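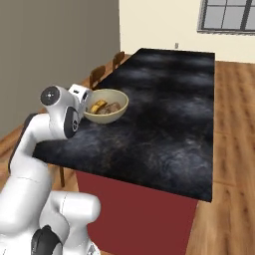 What does the Pilenus feeder monitor do when the power drops? It keeps logging on its own backup cell, then sends the whole record once the line is back, so you see the sag, the outage and the return as one clean trace.

Grid > Monitoring > Feeder Monitors > Pilenus

We love this little unit! The Pilenus clips onto a low-voltage feeder at the substation or pole transformer and watches voltage, current and frequency all day long. Uvadano built it for small utilities and rural co-ops, the kind where one crew covers a huge patch of country and wants to know which feeder has tripped before they start the truck.

The screen is wonderfully easy to read. Each feeder gets a row, each row gets a color, and you can tap any row to pull up the last event. We ran a unit on the Karnunell feeder through a month of ugly fall storms, and it logged 572 events (most of them tiny voltage dips that the old meter never caught — we went back and checked).
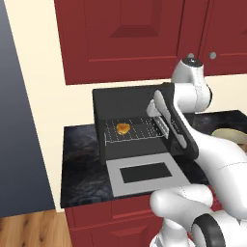 Toaster oven with the door open and the wire rack in place.

Setup is quick. Clip on the sensors, pair the base with the Pfister gateway, name your feeders and you're logging. Older Pfister gateways need the October firmware first, so do that at your desk and save yourself a cold half hour in the yard.

In the box: base unit, clip-on sensors, 2 mounting brackets, backup cell and a printed wiring card. The antenna is sold separately, and we'd get the long one if your gateway sits inside a metal cabinet.

Price: $1,790 per unit
Spare sensor set: $190
Works with: Pfister gateways
Data export: CSV, or live feed to your control room software

Units must be fitted by a qualified line worker. Switching plans and lockout rules for your site still apply — the Pilenus reads the line and has no control over it.

Contact Uvadano Sales | © 2019 Uvadano | Back to top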